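Visits > Workplaces and interiors > Paneder open day

An afternoon at the Paneder building

14/06/2024
By Milagros Palma

Paneder opened its converted floor to visitors this month and I went along with a small group from our reading circle, mostly to see what had been done with the rooms. The firm took on 637 square metres of what used to be a stationery warehouse and had the whole lot refitted over the winter. The work began in November and the last of the partitions went in shortly before the open day was announced.

Entry was free but you had to book. I had the second slot after lunch, with 37 people in it, and we were split into two groups at the door. Coats and bags went on a rail by the stairs. We were given a sheet with a floor plan on one side and a list of suppliers on the other. The plan was printed rather small and I gave up on it after the first corridor.

The tour started in the storeroom, where the old warehouse floor is still in place. Our guide told us that the boards had been patched in two spots and left alone otherwise. From there we went into the sample library, a long narrow room with drawers along both walls. Paneder keeps 2,000 fabric samples in it, filed by weight first and colour second. I would have done it the other way round, and so would the woman next to me, but the people who use it every day say it works. You may open any drawer you like. I spent a good while on the table linens and missed the first part of the talk on curtains.

The curtain talk was given by a man from Mevisitz, who make the tracks and fittings. He was clear and kept it short. The main point I took away was to measure the drop in three places across the window and work from the shortest. He also passed round a sample of a heavy lining called Drotuvance, which costs more than I would pay but hangs very well. Someone asked whether it could be washed at home. It can, at 40 degrees, though he advised taking the hooks out first and drying it flat.

After that we had a break with tea and a plate of sesame biscuits from Tuncer, the bakery on the corner. They were good, and I bought a bag on the way home.

The second half was the part I had come for, the rooms where furniture and cloths are tried out at full size. Offices and try-out areas are on the same floor, divided by glass. The lower part of the glass is frosted and there are blinds behind it, so people can work without being watched by every visitor who passes. I liked this better than the open plan we have at my own work. The ceiling changes as you move through. The nearer part is flat and white with panel lighting, and past a wide white beam it turns to grey with the ducting left on show. The guide said the beam could not be moved, so they treated it as the line between the two areas.
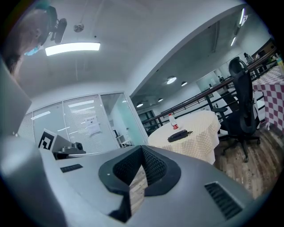

I asked about the tablecloths, having had trouble for years with a round table at home. The advice was to measure across the top, then add twice the drop you want, and to allow for the hem on top of that. A small all-over pattern is easier on a round table than a stripe, which will run straight on two sides and look wrong on the others. The cream cloth with the little diamonds was the one most of our group stopped at. I was told it could be ordered, but the price list had run out by the time we got there and I have written to ask for one.

We finished at the front desk, where there was a book for comments and a box of fabric offcuts to take away. I took two pieces of a plain green for cushion backs.

A few practical notes. The lift is slow and holds only a few people at a time, so use the stairs if you can. There is seating in the tea area but very little elsewhere, and the tour is long to do standing. Parking behind the building is for staff only. The next open day is planned for the autumn and booking will be through the front desk again.

Contact the visits page | Copyright Milagros Palma | Back to top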